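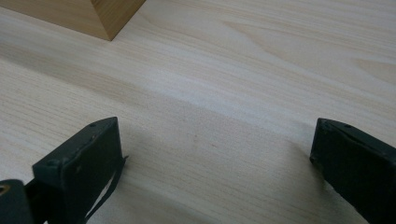
2024년 1월 13일

지난번 글에서 장비 연결하는 얘기까지 썼다. 이번에는 실제로 시범을 찍으면서 적어 둔 것들을 옮긴다. 시간이 좀 지나서 기억이 섞인 데가 있을 수 있다. 메모장에 남은 것 위주로 쓴다.

작업은 차 상자다. 뚜껑이 경첩으로 열리는 나무 상자이고, 안이 세 칸으로 나뉘어 있다. 뚜껑을 열고, 정해진 것을 하나 꺼내서 테이블 위에 놓고, 뚜껑을 닫는다. 글로 쓰면 한 줄인데 처음 이틀은 뚜껑만 하다가 끝났다.

우리 팀에서는 이 작업을 Gutine이라고 부른다. 작업마다 이름을 붙이는 건 Urs Wallner가 정한 규칙이고, 이름 자체에는 뜻이 없다고 한다. 앞서 하던 작업은 Gisler였는데 수건 접기였다. 나는 Gisler 끝 무렵에 들어와서 수건은 얼마 못 접었다.

방식은 두 가지를 다 해 봤다. 11월까지는 원격 조종이었다. 조종기를 움직이면 떨어져 있는 로봇 팔이 따라 움직이고, 나는 화면을 보면서 한다. 그 뒤로는 손에 드는 그리퍼로 바꿨다. 로봇 팔 없이 그리퍼만 양손에 하나씩 쥐고 사람이 직접 작업을 한다. 손가락 쪽을 보는 카메라가 그리퍼에 달려 있고 머리 쪽에도 하나가 있다. 나중에 로봇이 배울 때 보는 것이 이 영상들이라서, 내 눈에 보이는지보다 카메라에 보이는지가 중요하다.

원격 조종할 때 제일 힘들었던 건 깊이였다. 화면으로 보면 손가락 끝이 물건에 닿은 것 같은데 로봇은 허공을 집고 있다. 그래서 집기 전에 한 번 멈추는 버릇이 생겼다. 그런데 로봇은 그 멈춤까지 배운다. Kofi Kwofie가 예전에 학습시킨 걸 보여 준 적이 있는데, 로봇이 수건 위에서 한참 가만히 있다가 내려갔다. 내가 찍은 데이터는 아니었지만 보고 있으니 좀 민망했다. 다들 비슷하게 멈추는 모양이다.

손에 드는 방식은 그 문제가 거의 없다. 내 팔로 하는 거니까 거리는 그냥 안다. 속도도 훨씬 빠르다. 대신 다른 문제가 생긴다. 사람 팔은 로봇 팔이 못 가는 자세로도 간다. 손목을 꺾어서 상자 뒤로 돌려 넣으면 나는 편한데, 나중에 재생해 보면 로봇은 그 각도가 안 나온다. 그렇게 찍은 건 전부 버린다.

첫 주에 찍은 게 167개였고 그중에 56개를 버렸다. 이유는 메모에 이렇게 적혀 있다.

손목을 너무 꺾음. 이게 제일 많다.
손등이 머리 카메라를 가림.
케이블이 상자에 걸림.
시작 버튼을 안 누르고 함. 이건 할 말이 없다.
떨어뜨린 걸 손가락으로 주움.

마지막 것은 설명이 조금 필요하다. 그리퍼를 쥐고 있다가 물건이 떨어지면 반사적으로 손에서 그리퍼를 놓고 맨손으로 줍게 된다. 녹화가 돌고 있으면 그 시범은 못 쓴다. 떨어뜨린 것 자체는 괜찮다. 그리퍼로 다시 집으면 그건 오히려 쓸 만한 데이터라고 Kofi가 따로 표시를 해 둔다. 실수하고 고치는 과정이 들어 있어야 로봇도 떨어뜨렸을 때 할 일이 생긴다는 것이다. 그래서 요즘은 떨어뜨려도 그냥 계속한다. 적응하는 데 며칠 걸렸다.

시작 자세 얘기도 적어 둔다. 처음에는 매번 그리퍼를 아무 데나 두고 시작했다. 그러다가 너무 제각각이라는 말을 듣고 테이블 앞쪽 모서리에 맞춰서 시작했더니, 이번에는 너무 똑같다고 했다. 결국 정해진 건 이렇다. 양쪽 다 손가락을 벌린 채로 테이블 앞쪽에서 시작하고, 한 번 할 때마다 위치를 조금씩 바꾼다. 네 번마다 상자 방향도 살짝 튼다. 트는 정도는 각자 알아서 하는데, 알아서 하라고 하면 사람은 꼭 같은 쪽으로 튼다. 나는 계속 오른쪽으로만 틀고 있었다. Marlies Riedl이 데이터를 보다가 알려 줬다.

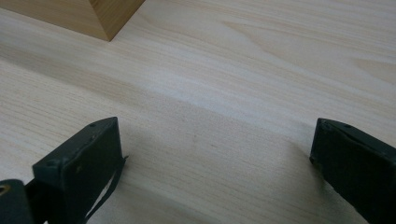
그래서 지금은 종이에 왼쪽, 오른쪽을 미리 섞어서 적어 놓고 그 순서대로 튼다. 귀찮지만 생각을 안 해도 돼서 결과적으로는 편하다.

손가락 벌리는 폭도 정해야 했다. 나는 물건 크기에 맞춰서 적당히 벌리고 다가가는 편이었는데, Marlies는 처음부터 끝까지 활짝 벌리고 가서 마지막에만 오므린다. 둘 다 성공은 한다. 두 사람 데이터를 섞어서 학습시켰더니 로봇이 가는 길에 손가락을 벌렸다 오므렸다 했다. 회의에서 Marlies 방식으로 통일하기로 했다. 폭을 미리 맞추는 게 더 영리한 방법이라고 지금도 생각하지만, 크기를 잘못 보면 물건을 밀어 버리니까 이해는 한다.

뚜껑은 왼손으로 연다. 오른손잡이라 처음엔 오른손으로 열고 왼손으로 꺼냈는데, 꺼내는 쪽이 훨씬 섬세한 일이라 바꿨다. 뚜껑 앞쪽 모서리에 손가락 하나를 걸어서 들어 올리고, 반쯤 올라오면 손가락 바깥면으로 밀어서 넘긴다. 집어서 여는 게 아니다. 집으려고 하면 틀이 미끄러진다. 유리에 손가락을 대고 미는 것도 해 봤는데 소리가 기분 나빠서 그만뒀다. 데이터로는 문제없다고 했다.

뚜껑이 유리라는 것도 은근히 골치다. 열어서 세워 두면 뒤쪽 바닥의 케이블이 그대로 비쳐 보인다. 로봇이 보기에 뚜껑이 열린 건지 닫힌 건지 헷갈릴 수 있다고 Kofi가 걱정을 했다. 유리를 종이로 가리자는 의견도 나왔는데 Urs가 반대했다. 집에 있는 물건을 가려 놓고 쓰는 사람은 없다는 것이다. 그 말이 맞는 것 같아서 그대로 두고 있다.

꺼내는 건 칸마다 난이도가 다르다. 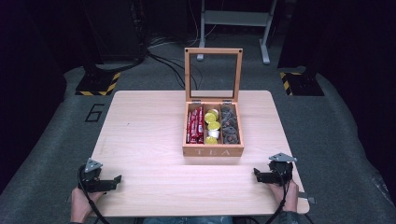
뚜껑을 연 차 상자. 왼쪽 칸이 빨간 봉지, 가운데가 노란 포일 뚜껑 포드, 오른쪽이 짙은 회색 포드.

빨간 봉지가 제일 어렵다. 세워서 빽빽하게 넣어 두면 손가락이 들어갈 틈이 없다. 봉지 윗부분만 살짝 물고 당기면 두세 장이 같이 따라 나온다. 한 장만 나와야 성공으로 친다. 내가 찾은 방법은 손가락 끝으로 봉지들을 한쪽으로 살짝 민 다음에 맨 끝 한 장을 무는 것이다. 미는 동작이 들어가서 시범이 길어지는데, 성공률은 이쪽이 낫다. 원격 조종으로는 이 동작을 끝내 못 했다. 손끝에 걸리는 느낌이 없으니까 얼마나 밀었는지 모르겠고, 화면만 보고 하다가 상자를 통째로 밀어 버린 적도 있다.

노란 포드는 옆면을 잡으면 된다. 포일 쪽을 누르면 움푹 들어가니까 누르지 않는다. 한 번 들어간 건 다시 안 쓰고 따로 빼 놓는데, 요즘은 좀 남는다.

회색 포드는 겉이 거칠어서 오히려 잘 잡힌다. 대신 앞뒤로 줄지어 있으면 앞의 것부터 꺼내야 한다. 뒤의 것을 먼저 꺼내려고 하면 손가락이 옆 칸막이에 걸린다. 칸막이가 얇아서 힘을 주기가 겁난다.

작업 순서를 글로 써서 벽에 붙여 놓자고 내가 제안했는데, 붙이고 나니 사람들이 벽을 보느라 고개를 든다. 고개를 들면 머리 카메라도 같이 올라가서 테이블이 화면 아래로 밀려난다. 하루 만에 뗐다. 지금은 시작하기 전에만 읽고 접어서 주머니에 넣는다.

고개 얘기가 나와서 말인데, 이 일을 하고 나서 뒷목이 뻐근하다. 계속 같은 각도로 내려다봐야 한다. 앉아서 하면 팔이 편한데 고개는 더 숙이게 된다. 의자 높이를 올려 봤더니 이번에는 무릎이 테이블 밑에 닿았다. 쉬는 시간을 자주 갖는 것 말고는 아직 방법을 못 찾았다. 손목은 생각보다 괜찮다. 그리퍼 무게보다 케이블이 당기는 힘이 더 거슬린다. 팔 바깥쪽으로 한 번 돌려서 늘어뜨리면 덜 당기는데, 사람마다 편한 쪽이 다르니까 각자 해 보는 수밖에 없다.

새로 온 사람한테 가르칠 일이 생겨서 정리해 보니 말로 전할 수 있는 게 별로 없었다. 천천히 하라고 하면 너무 천천히 한다. 평소처럼 하라고 하면 진짜 평소처럼 해서 양손이 동시에 움직인다. 한 손이 끝나고 다음 손이 움직이는 게 학습에는 낫다고 들었는데, 막상 그렇게 하면 동작이 뚝뚝 끊긴다. 결국 옆에 앉아서 열 번쯤 보여 주고, 따라 하는 걸 보고, 이상한 데만 말해 줬다. 로봇한테 하는 것과 순서가 같다. 사람이 훨씬 적은 횟수로 배우기는 한다.

목표는 2,000개다. Nemlow 쪽에서 그 정도는 있어야 비교가 된다고 했고, Urs도 그 숫자로 계획을 짰다. 지금 속도로 가능하긴 한데 후반에 가면 다들 손이 너무 익어서 시범이 비슷비슷해질 것 같다. Kofi는 중간에 테이블 높이를 바꾸자고 한다. 나는 상자를 하나 더 구해서 번갈아 쓰자는 쪽이다. 칸 수가 다른 상자면 좋겠다.

중간 점검으로 로봇에 한 번 올려 보기는 했다. 뚜껑은 잘 연다. 내가 하는 것처럼 반쯤 들고 손가락 바깥면으로 밀어서 넘기는데, 그 동작이 나와서 놀랐다. 회색 포드도 꺼낸다. 빨간 봉지는 아직 못 한다. 미는 것까지는 하는데 무는 위치가 조금 높아서 허공을 문다. 그다음에 빈 손가락을 그대로 들고 가서 테이블에 놓는 시늉을 하고 뚜껑을 닫는다. 집었는지 안 집었는지를 모르는 것이다. 내 데이터에 봉지를 놓쳤다가 다시 집는 장면이 적어서 그럴 수 있다고 한다. 그래서 이번 주는 봉지만 찍고 있고, 일부러 한 번 놓쳤다가 다시 집는 것도 섞는다. 일부러 놓치는 게 자연스럽게 잘 안 된다. 연기하는 티가 난다고 Marlies가 몇 개 돌려보냈다.

다음 글에는 그리퍼 손가락을 갈아 끼운 얘기를 쓰려고 한다. 손가락 나사를 어디까지 조여야 하는지 물어보신 분이 있었는데, 그것도 그때 같이 적겠다.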